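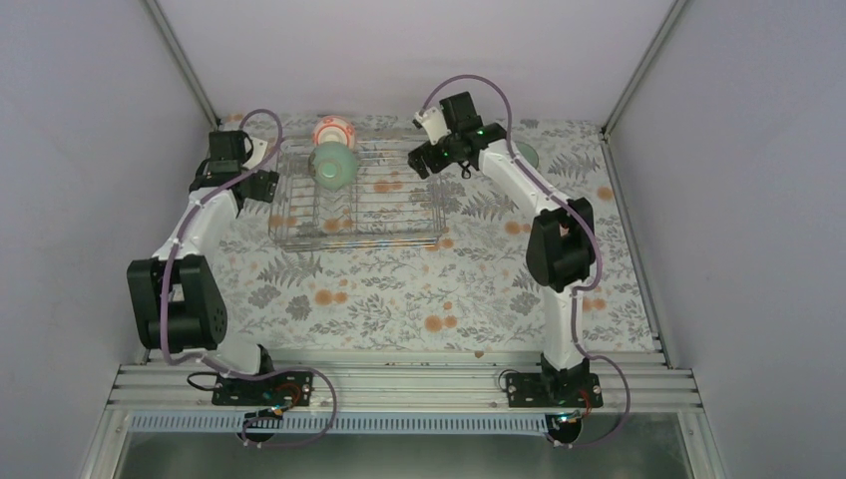 Wire Dish Racks – Photo Gallery

Last updated 7/1/23

This gallery covers open wire dish racks of the flat tray type: no cup hooks, no cutlery box, no second tier. It goes with the rack measurements on the Plostlow kitchen storage pages. Captions are by Rizal Sutanto. Dimensions were taken by Gheorghița Bogdan with a steel rule, outside edge to outside edge, and are given in millimeters.

Rack with bowl and ball
Rectangular tray of thin parallel wires on a floral tablecloth. The pale mint-green bowl is turned with its rounded side up. Behind it is a white ball with red-orange patterns.

Plostlow long tray, empty
Length 445 mm. The wires run front to back and are welded to the underside of the rim, so the top edge is smooth to the hand.

Wire spacing
Center-to-center distance on the long tray is 33 mm. A saucer stands upright at this spacing. A thin side plate leans and may touch its neighbor, so leave every other slot open.

Feet
Four bent wire feet, each with a push-on cap, height 13 mm. Caps missing from older racks can be replaced with clear tubing of the right inside diameter. Cut the tubing square and warm it in hot water before fitting.

Rim weld, close view
The rim is one length of wire joined at the middle of the short side. Rust starts at this joint on coated racks. Check it when the rack is washed.

Hirnevcombe tray with plates
Plates loaded from the back, largest first. The rack is stable with a full row. With plates at one end only, the opposite feet lift under light hand pressure.

Bowls, two positions
Rim down, a bowl drains fully but traps air underneath and dries slowly inside. Tilted against the side of the rack, it dries faster and takes up more room. Deep bowls with a wide foot hold a little water in the foot ring in the first position – tip them once before putting them away.

Tray on cloth
A folded towel under the rack raises the middle and lets the feet sink at the corners. Use one flat layer, pulled smooth. A tablecloth works for light loads but should be moved out from under a rack that stays in place all day.

Tray on drip mat
Ribbed mat, 40 mm wider than the rack on each side. The ribs should run toward the sink.

Vollunport rack, worn coating
Coating split along the top of the wires where plates rest. The bare metal marks light glazes with gray lines, which come off with baking soda and a damp cloth. The rack has been taken out of use for dishes and now holds pan lids.

Next gallery: Two-Tier Racks
Back to: Sink and Counter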